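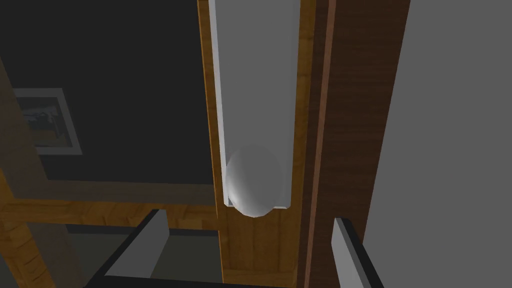 Our project started with a shopping question: if our lab gets money for one small robot arm, what exactly should we buy, and in what order? We are a team of four second-year students, and none of us had ever written an equipment budget before this course. The plan we came up with was to do as much of the work as we could in simulation first, and only then write down what we needed to pay for. It was a great way to learn (and a lot more fun than comparing catalogs all evening). A two-finger gripper facing a smooth white ball at the bottom of a tall pale panel, with wood behind it, doesn't look like much of a purchasing tool, but views like that one settled more arguments on our team than any spec sheet did. How far do the fingers need to open? How much of the target do they hide from the camera? Can we afford the short arm, or do we need the long one? We could try all of that before spending anything.

What we were planning for

The lab has a corner bench that is free starting in June. Our instructor asked for a plan that covers one arm, one gripper, one camera, and whatever is needed to mount and power them. The plan had to say what to buy right away, what could wait a term, and what we could make ourselves in the shop. It also had to be short enough that a busy person would read it. We failed at that last part twice before we got it right.

We named the simulated house Narnivow, after a typo in our first config file, and the name stuck. Narnivow has plain walls, a lot of wood trim, and some things up high that we would never have put on a bench. That was useful, and more on that below.

The two arms we compared

We narrowed it down to the Hernine and the Skeltier. The Hernine is the shorter of the two and comes with its own gripper. The Skeltier reaches farther but is sold bare, so the gripper is a separate line in the budget, and so is the adapter plate, which we missed completely in our first draft. We modeled both, gave them the same finger shape, and ran the same 10 tasks with each one.

The Hernine finished 9 of the 10. The one it missed was the highest target, where it simply ran out of arm. The Skeltier reached everything but needed more room behind it to swing, and our corner doesn't have much room. We went back and forth on this for two weeks! In the end we measured the shelf heights in the real lab and found that none of them were as high as the target the Hernine missed. So the Hernine is our pick, and we are really happy with it.

Where the camera goes

The camera budget surprised us the most. We had assumed we would need two, one on the wrist and one on a stand. Then we started saving the wrist views from the simulator and going through them together.
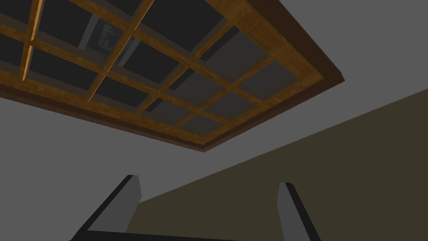
Figure 2. Wrist view with the gripper aimed upward; skylight and ceiling above the open fingers.

With the fingers open there is a wide gap between them, and that gap is where the useful part of the view is. Pointing up is a hard case, though. In Figure 2 the lower part of the view is fingers and wall, and the glass in the skylight is mostly dark, so there isn't much for a vision program to hold on to apart from the wooden bars. We wrote this up as a risk. On our bench the arm will mostly point down or forward, so we decided one wrist camera is enough for the first term. The stand camera moved to the "can wait" list, and we put a bracket for it on the drawing now so that adding it later is only a matter of four bolts.

Lighting is something the simulator didn't help us with. Narnivow is lit flat and even everywhere, and our real corner has a window on one side. We added a clip lamp and a roll of blackout cloth to the list.

The budget

The arm and gripper come as one line because of the Hernine bundle. After that come the camera, the power supply, cables, and the mount. We got a quote from Golob for a finished aluminum mounting plate, and it was $400. We loved that plate. Then we asked the shop what it would take to drill our own from stock, and the shop said one afternoon, so the $400 moved to spare fingertips and an emergency stop button with a long cable. The stop button should have been on the list from day one. It was not, and we only caught it when we walked through a pretend first day of use, step by step, from turning on the power.

What we would do differently

Measure the real room first. We did it last, and it would have saved us most of those two weeks. We would also keep one shared parts list from the beginning, because at one point we had three, and two of them included the same power supply.

Next steps

The order form is filled out except for shipping. While we wait, two of us are going to rebuild the corner bench in the simulator with the correct shelf heights and the window, and the other two will start on the mounting plate. The files for Narnivow stay in the course folder so next year's team can use them.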